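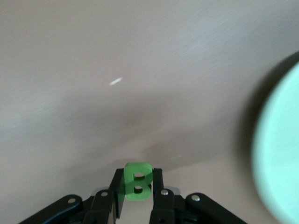 3. Materials and Layout

3.1 Characters

The sorting task uses loose letters and numerals of the kind sold for early reading and counting practice. The working set has 29 pieces, all taken from one Urska box, with letters and numerals mixed together. We kept the colors as supplied. Each piece is one color throughout, so a character can be named by color and shape together ("the green 8", "the blue X") with no other mark on it. No stickers or dots were added.

Two properties of the pieces matter for what follows. The first is outline. An X has four arms and deep notches between them, and it can be picked up across the waist or by one arm. An 8 has a rounded outline with a waist at mid height and no free ends. The second is the presence of holes. The lime-green 8 in our set has an upper opening shaped like a short rounded slot and a lower one that is slightly smaller and rounder. The openings differ enough that the piece has a right way up for a careful reader, although we did not score orientation for any character in the sorting condition. It is scored only in the spelling condition (Section 5).

Pairs that are easy to confuse when rotated, such as 6 and 9 or M and W, were never placed on the table together. This rule was taken over from the Rezaei layout sheets, which we otherwise followed loosely. Those sheets also forbid N with Z. We dropped that restriction after the pilot.

Thickness was the main reason for choosing this set over flat cards. A card lies flush with the table and has to be slid to an edge or lifted with a fingernail, and much of the time spent on each item goes into that. A thick character stands up from the surface and can be taken by its sides. It also stays put in a shallow plate. The drawback is that thick pieces sometimes come to rest on top of each other, and a letter lying partly on another is hard to read from a low angle. Cases of this kind were recorded as "stacked" and are treated separately in Section 4.2.

3.2 Plates

Characters are sorted into round, shallow plates, three to a layout. Plates were preferred to boxes or trays after the pilot. A box hides its contents from anyone sitting down, and two people checking the same layout from different seats disagreed more often when boxes were used. With a plate the contents can be read from any side of the table. The rim is low, so a character dropped slightly short may end up resting on it; a piece on the rim counts as placed if it touches no part of the table.

Plate color is part of the task. In the matched condition a letter goes to the plate nearest its own color, and in the unmatched condition it goes to a plate named in the instruction. The plate colors are paler than most of the characters, which keeps a blue letter readable on a blue plate. A light blue plate used in several layouts has a small dark-blue marking printed on its inner surface. Ladan Zamani raised the concern that such a marking could be read as a character in its own right, and both raters were told to ignore anything printed on a plate. We found no rating in which this had gone wrong.

3.3 Table and starting positions

The table is large and has a brown surface. The brown cover was left on for all layouts reported in this section. A plain surface in a single color gives good contrast with the blue and green pieces. Yellow and orange pieces stand out less under warm light, and for that reason the layouts with mostly yellow characters were run in the morning.

At the start of a layout the plates are set out first and the letters after them. Letters go near the middle of the table, with enough space between neighbors for one to be lifted without touching the next. They are not lined up. A straight row invites reading from left to right, and in the pilot this alone changed the order in which items were taken. Scattered letters did not produce a fixed order, or at least none that we could find in 303 pilot placements. Rotation is left as it falls, but a letter that lands with its back up is turned over when front and back differ. Figure 3 gives a view of the table with plates and letters out.

Shadows deserve a remark. Anything above the table darkens part of the surface, and under a single lamp the edge of a shadow can be sharp enough to pass for the edge of an object in a photograph. Ratings made from photographs alone were therefore checked against the layout sheet. When the two disagreed, the sheet was used.

Figure 3. Round plates and small foam letters on the brown table surface.
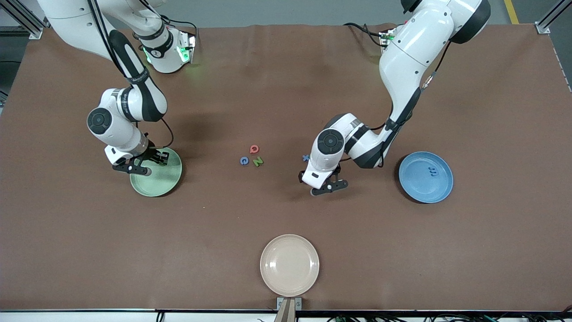 Does a letter have to lie flat on the plate to count as sorted?

A letter counts as sorted once it is on the plate and off the table, whether it lies flat, leans against the rim or rests on another letter.

3.4 Recording

Each placement was entered on one line of the layout sheet: character, color, plate, and a code for how it came to rest. The codes are F (flat), R (on the rim), S (stacked) and T (on the table, not sorted). Shahla Bakhtiari entered the first set of sheets and Zamani the second, and each then recoded 10 of the other's layouts without seeing the original codes. Most disagreements were between F and R - typically a wide letter such as M with one corner lifted slightly by the curve of the plate. We settled these in favor of F if the lifted corner was inside the rim.

The full record holds 2,000 placements. Sheets were typed into Lalamau at the Zitdale site in August and checked line by line against the paper copies. Where a sheet gave a color but no character, the line was kept in the color counts and left out of the counts by shape.

Worn pieces were replaced from a second Urska box of the same type. Wear showed mostly as small dents along the sides, in the places where a piece is usually held, and on the thin diagonal strokes of K and X. A dented letter was still easy to recognize, but it tended to lean in the plate, and we did not want the R code to fill up with old letters. Replacement dates are noted in the margin of the sheets.

Correspondence: Materials Group, Zitdale | Copyright the authors | Back to top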